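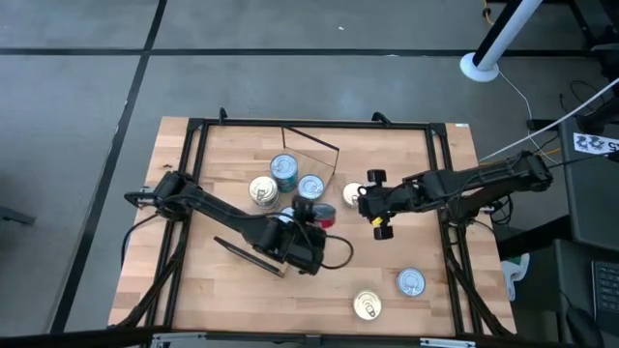 Does block wood really need oiling as often as the people selling the oil say it does? I'm putting a second-hand table in our kitchen in Tisside and I want it as a work surface, for chopping veg, rolling pastry and dumping the shopping on. It's the same sort of thing as the top with the food tins standing on it, pale strips and honey-coloured ones side by side. The chap at Wickramasinghe, where I asked about a finish, told me it should have 11 thin coats of Monard worktop oil before I so much as put a mug on it, then another every month for ever. He quoted me £275 to do the first lot for me. I asked what would happen if I stopped at four and he said it would "go". Go where?

I've had a look at the tin and the instructions say something different again. My mum had a scrubbed table for as long as I can remember and I never saw her do anything to it except wipe it down and shout at us for leaving rings.

So is there a sensible number of coats, does it have to be a special oil, and do I need to do the underside as well? The man said yes to the underside, but then he would, it's twice the oil.

pastry_and_rings
Asked 2025-10-14 in Home & Kitchen > Worktops and tables > Oiling and finishing

Accepted reply

oldbenchhand

I'd start by asking what's on it already. Second-hand tops have often been varnished, and if yours has then oil will sit on the surface going sticky and you'll blame the oil. Put a few drops of water on it in a corner. If the water is still sitting up in beads after ten minutes there's a finish on there, and you'll need to sand it back before any of this matters. If it soaks in and leaves a dark patch, it's bare or near enough.

Once it's bare, three or four coats is what I do. Wipe it on with a cloth, leave it for as long as the tin says, wipe off everything that hasn't gone in, leave overnight. The wiping off is the bit people skip. After that the wood isn't taking much more, and a fifth coat mostly ends up on your cloth. 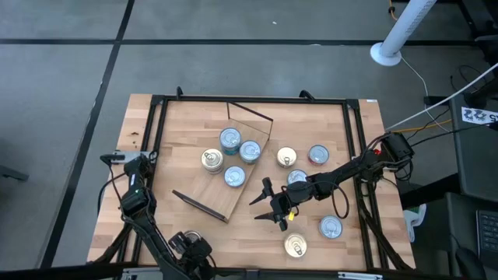
As for every month, I don't believe it. I redo mine when it starts to look dry near the sink, and some years that's twice and one year it was only in November. Knots and end grain drink more than the rest so give those an extra wipe.

The underside is the one thing I'd half agree with him on. If one face is sealed and the other isn't, the top can cup, and I have seen it happen to a wide board over a dishwasher. One coat underneath is plenty. It doesn't have to look nice.

Oil: check that the tin says it's suitable for food surfaces when cured, and beyond that I've never been able to tell a dear one from a cheap one. If anyone in the house has a nut allergy, read what's in it, as some are made with walnut or tung.

Lay your oily cloths out flat outdoors to dry before you bin them. Screwed up in a bag they can heat up and catch fire – that part isn't sales talk. 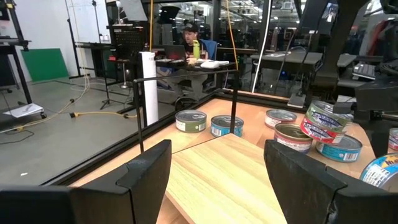
Karthik Majumder

I'd go further than the reply before mine and say don't oil the part you roll pastry on at all. Bare wood and a scraper. I paid for a 27-step "wood care plan" once (it was a leaflet) and the table looked exactly the same as the one in the back room that gets washing-up liquid and bad language.

Also where does the four coats figure come from? Everyone on here says three or four but I've not seen anybody leave half a table undone and compare. I did a rough test with Honar wax on one end and nothing on the other, and after up to 54 weeks the waxed end had rings and the bare end had rings. The waxed ones were a bit fainter. I wouldn't pay £275 for a bit fainter.

pastry_and_rings

Thanks both. Did the water drops and it soaked in on one side and beaded on the other, so I suppose somebody got bored halfway. Sanding it is, then. Does it matter what grit I start with?

oldbenchhand

120 then 180, always along the strips. Don't go finer or the oil won't get in.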